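Teaching the two-arm cell to clear markers and a cup

Tekex internal how-to, page 3 of the bench series
Written by Geetha Mathew. Last revised January 13, 2023

This page covers recording demonstrations for the marker and cup task on the two-arm cell. It assumes you have already done the homing and joint limit checks from page 2. If the arms were moved or unbolted since the last session, go back and do those first.

The task is simple to say. Markers lie on the mat, and a cup has to be picked up and held by the right arm so the left arm can drop the markers in one at a time. You drive both arms by remote control. The software saves the joint positions and the camera streams together, and the policy is trained on those recordings later.

Setting up the mat

Put the markers down by hand between the two arms, where both grippers can reach. Do not line them up. Turn some toward the back wall and some toward the front rail, and change the layout for every episode. The cup can start standing or on its side. We want both in the set, so check the session sheet to see which one is short.

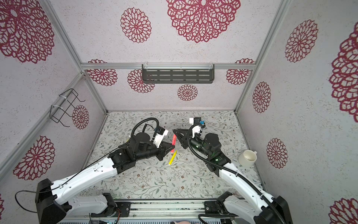 Before you start the recorder, move each arm through a slow loop with its controller and watch for lag. A small delay is normal. If one arm trails the other, stop and restart the Avum bridge on the control PC, then try the loop again. Starting an episode with a lagging arm wastes the whole take.

Check the cable conduit while you do this. It should swing free when the wrist turns. If it snags at the elbow, back the arm out the way it came in.

Recording an episode

1. Park both arms over the mat with the grippers open.

2. Press record and wait for the tone. Anything you do before the tone is lost.

3. Bring the right arm to the cup first. Close the gripper gently and lift only high enough to clear the mat.

4. Bring the left arm down over the nearest marker. Come in from above with the fingers pointing at the mat. Coming in from the side pushes the marker away, and chasing it makes a poor demonstration.

5. Close, pause for a moment, then lift. The pause gives the policy a clear grasp to learn from.

6. Stand the marker up over the cup, lower it and open the fingers.

7. Repeat until the mat is clear of markers, park both arms and press stop.

When two markers lie close together, take the outer one first. Turn the wrist until the fingers straddle the barrel before you go down. If you pick up two at once, put both back and carry on. Do not stop the recording for it. Anil Shenoy and I went back and forth on this in July and settled on keeping recoveries, as long as they are short.

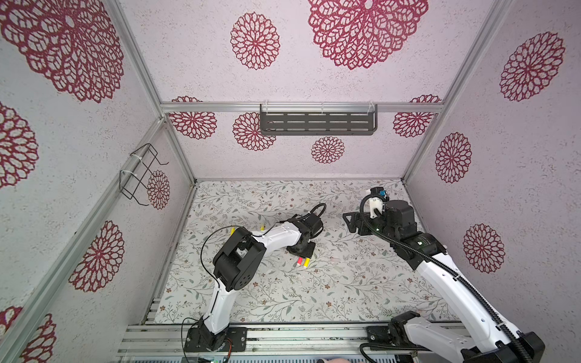
Left gripper lowered over a red and a yellow marker, right gripper held toward the middle of the mat.

Keep your hands out of the work area while the arms are under power. If something has to be moved, press stop, wait for the arms to hold, and then reach in.

Using the wrist views

New operators tend to watch the arms directly and ignore the monitor. That is fine for the approach, but the wrist view is better for the grasp itself. You can see whether the marker is centered between the fingers or riding near the tips. A marker held near the tips will tilt when it touches the rim of the cup.

For the handover, watch the other arm through the left wrist view. The opening of the cup should be visible to you before you start moving in. If you see only the side of it, rotate the right wrist a little at a time until the opening comes around.

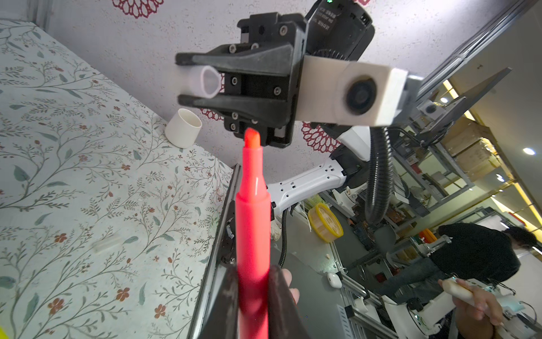
Go slowly from this point. Most rejected takes fail in the last stretch, when the operator drops the marker too early and it bounces off the rim. Lower until the tip is inside, then open.

Reviewing and saving

Play each episode back at double speed. Mark it as good, recovered or reject. Reject it if a camera dropped out, if an arm hit the rail, or if a hand reached in among the grippers during the take. Skip the comment field unless the reason is unusual.

A first training run needs 200 good episodes. An operator with some practice can do 18 in an hour. Files go to the Skokness share under your own initials, and Lautaro Ocampo merges them at the end of the week. Send him a message if you had to restart the bridge partway through, as the episode numbers will have a gap.

Page 4 covers replaying a saved episode on the arms.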